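How Weight Classes Work in Judo and Wrestling

If you have ever watched a wrestling match or a judo contest, you may have noticed that the two people on the mat are usually close to the same size. The people who run the event plan it that way. Before anyone competes, they are sorted into groups called weight classes.

What is a weight class?

A weight class is a group with an upper limit. If the limit is 37 kilograms, everyone in that group has to weigh 37 kilograms or less. If you are even a little over, you go into the next group up. Most classes also have a lower end, and that is simply the limit of the class below.

Children are sorted by age too. A nine-year-old and a fourteen-year-old can weigh the same, but the older one has usually trained longer and has stronger muscles.

Why does weight matter so much?

In judo and wrestling you try to move another person who does not want to be moved. A heavier person is harder to lift and harder to push off balance. When that person lands on top of you, it is also harder to get out. Skill helps a lot, but a big difference in weight can be unfair, and somebody can get hurt.
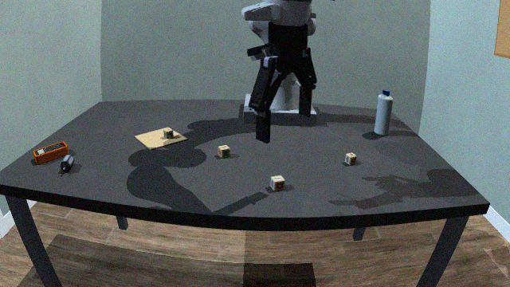

Mareike Kettler wrote in to say that her club lets children of different weights practice together, and she wanted to know if that is wrong. It is fine. Practice is slower than a contest, and the coach can stop it at any time. Training with a bigger partner teaches you to use your feet and your timing. Weight classes are mainly for contests, where both people are trying their hardest.

What happens at a weigh-in?

A weigh-in takes place before the contest, often early the same morning. You wait in line, give your name, and step on a scale. An official reads the number and writes it down. At the Jaltotgate youth tournament in April there were 200 children on the list, so the line was long. Bring a book.

The scale is checked before the first person steps on it. Everyone uses the same kind of scale, and the rules say what you may wear.

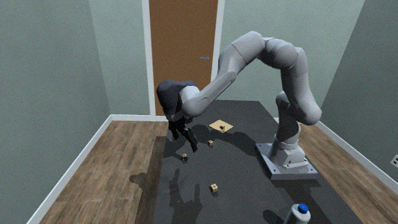 Some adult athletes try to lose weight quickly before a weigh-in by drinking very little water or skipping meals. Children should never do this. Your body needs water and food to work well, and you will feel weak and dizzy without them. If you have grown, you move up a class. Growing is what you are supposed to be doing.

What if there is nobody else in your class?

At small events this happens often. The organizers may put two classes together if the weights are close and the parents and coaches agree. With 3 children in a group, each one usually has a match against both of the others, and the one with the most wins comes first.

Words to know

Weigh-in: the time when athletes are weighed before a contest.
Limit: the most you can weigh and still be in a class.
Official: a person who makes sure the rules are followed.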